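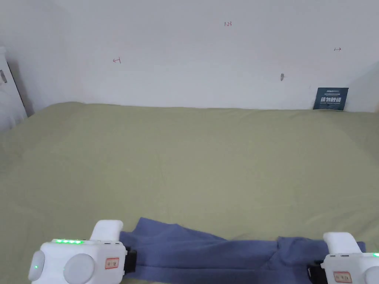

Does the two-hand planner need to know how much slack there is in the cloth before it commits to a move?

It needs an upper bound on the distance between the two grasp points, and nothing else. Slack below that bound is handled by the follow-up cost, and the planner will run without a shape estimate at all if you set the bound by hand in the task file.

I have put that at the top because it has now come up three times, twice off list. The rest of this message replies to Rochelle and sets out what is going into the next Tadura branch.

Rochelle Kowalczyk wrote on August 19, 2022:

> I have been running the cloth sequences through Tadura with the stock
> settings and I am seeing two things I can't square with the docs.
>
> First, the span estimate (distance between left and right grasp) jumps
> when one hand turns inwards. The poses look fine when I plot them
> separately. The jump goes away if I delay the right stream by hand,
> which makes me think it's timing, but Plodier reports both streams as
> locked.
>
> Second, the mask from Jaber on the wrist cameras loses the part of the
> cloth between the fingers. It is good on the head camera. On the wrist
> it tends to stop short of the pinch and I get a contact flag of 0 in
> the middle of a hold, so the segmenter splits one hold into several
> short ones. In one sequence I ended up with 181 holds, and most of
> them were a single frame long.
>
> Is there a setting for either of these, or should I be patching?
>
> Also, minor: is it expected that tadura-replay refuses a file with no
> shape block? The error only says "missing key".
>
> Rochelle

Taking these in order.

On the span jump: your guess is right, it is timing. "Locked" in Plodier means that the offset between two device clocks has stopped drifting. It doesn't mean that the offset has been taken out. The correction is written to the side file and it is up to the reader to apply it. The Tadura reader applies it to images and to finger width, and until last month it did not apply it to poses, which came in by a separate path that Delwyn and I both assumed the other had converted. I checked one of your sequences and the right-hand poses are 515 microseconds out at the start and a good deal more by the end, so a fixed delay by hand will fix the beginning and leave the tail wrong.

The change is small. Pose samples now go through the same function as the images:

 t_ref = clock.to_reference(sample.t_device)

and the interpolator works on t_ref only. The old field is kept as t_device so that existing plots still load. If you have scripts that read pose.t, they will get t_ref from now on, and a warning the first time. I would sooner break those scripts than keep two meanings for one field.

There is a second and smaller effect on top. Span is measured between the tool frames, and the tool frame in the shipped calibration sits at the base of the fingers, well back from the tips. When a hand turns inwards the bases swing apart while the tips hardly move, so the number rises although the cloth has not been pulled. Larysa pointed this out in July for a different task and I filed it and did nothing. The new branch adds grasp_offset to the hand description. Measure it once per hand with the fingers closed. With the offset set to zero you get the old behaviour.

On the masks: this one is a perception fault and I don't think there is a setting that cures it. Jaber was trained on images with modest lens distortion. We unwarp the wrist images before handing them over, which helps with the background, but the unwarp is centred on the optical axis and the pinch sits low in the view, where the resampling is uneven. Add the shadow in the fold over the pinch and the network has little reason to call that patch cloth.
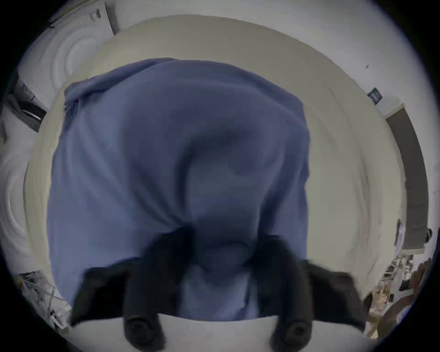 Wrist camera, fisheye, before unwarping. Dark hollow in the cloth just over the pinch.

What I tried, in the order I tried it:

Feeding Jaber the raw fisheye view with no unwarp. The cloth comes out slightly better and everything towards the rim comes out worse. Straight edges near the rim turn into long arcs and some of them get picked up as cloth. Since only the middle matters for contact, you can crop, but then any loose corner that leaves the crop vanishes from the mask and the area signal becomes noisy in a new way.

Unwarping to a virtual camera tilted down towards the pinch. Better than either. The fingers come out at nearly even scale and the mask reaches the plates in most frames. Cost is one extra remap per frame, which can be precomputed, as the tilt is fixed relative to the hand.

Lifting the dark end of the brightness curve before inference. Helps on this cloth. On a dark cloth Brigitta tested it made the finger plates part of the mask, the fingers being matte black, so it is off by default.

I then ran the tilted version over 3,367 wrist frames that Maksym had marked by hand for contact. I'm not going to quote a score yet, because the labels were made from the same sequences I tuned the tilt on and a score would flatter it. Larysa has a held-out set at Oston and will run it there. The remaining errors I looked at were nearly all at the start of a hold, when the fingers have closed far enough to touch the cloth and have not yet squeezed it.

That brings me to the contact flag, which I think should be changed whatever happens with the masks. At present it is

 contact = mask_touches_both_fingers

which is purely visual and has no memory. The proposal is a two-state filter with three inputs: the mask test, the finger width, and the rate of change of the width. Entering a hold needs the width to be steady and the mask test to be true. Leaving a hold needs the width to open by more than release_gap. A mask dropout by itself can't end a hold. In the task file:

 contact:
 source: fused
 min_hold_frames: 5
 release_gap_mm: (per hand, no default)

There is deliberately no default for the gap. It depends on the cloth thickness and on how much the fingers flex, and the last time we shipped a default for something like this it was copied into every task file in the repository within a fortnight. If the key is absent the loader stops and says which hand it wants the value for.

With the fused source, Rochelle's sequence comes out as a short list of holds that I could match by eye against the head camera. The remaining oddity is a slow slip, where the cloth creeps out from between the fingers without the width changing. The filter will call that a hold until the fingers open. I don't have a good answer. Delwyn suggested tracking texture on the cloth next to the plates, and on a plain weave I doubt there is enough texture to track. If someone wants to try it, the hook is on_hold_frame and it receives the tilted view.

On the planner side, briefly, as it explains the first paragraph. The two-hand planner treats the cloth as an inequality: the grasp points may come as close as collision allows, and no further apart than max_span. It used to take max_span from the shape block, which was filled in by a template fit on the flat cloth. When the cloth begins bunched up there is nothing flat to fit, and the fit would return a short span with high confidence. Plans made from that were valid and useless; the hands hardly separated. The order is now: max_span from the task file if given, then the largest span seen during any hold in the demonstration, then the template fit. The second of these is why the timing fault mattered so much. One bad pose sample sets the maximum for the whole run and the planner will happily pull to it. I have added a percentile cut there too, but please re-export old sequences before relying on it.

On tadura-replay: the refusal is a bug. Replay never uses the shape block. The check was shared with the planner's loader and should not have been. It's fixed in the branch, and the message now gives the key and the file.

What I would like from people before merging:

Rochelle, please re-export two of the sequences that showed the jump and plot span against t_ref. If there is still a step when the hand turns, send me the hand description as well, as it will be the offset.

Maksym, could you mark the first frames of each hold again with a third label for "touching, not squeezed"? Only those frames. I want to see whether the filter's late entry matches what a person would say.

Brigitta, the dark cloth again with the brightness lift off and the tilt on.

Delwyn, the Plodier manual page still says that locked streams "can be compared directly". Can we change that sentence to say that the offset is stable and must be applied?

The branch is span-and-contact. It needs Plodier from the current main, since the side file has an extra field for the reference clock name. Older side files load, with the left hand assumed as reference. If your right hand was the reference, set clock.reference in the task file, otherwise the correction is applied with the wrong sign and you will see the jump at twice its former size.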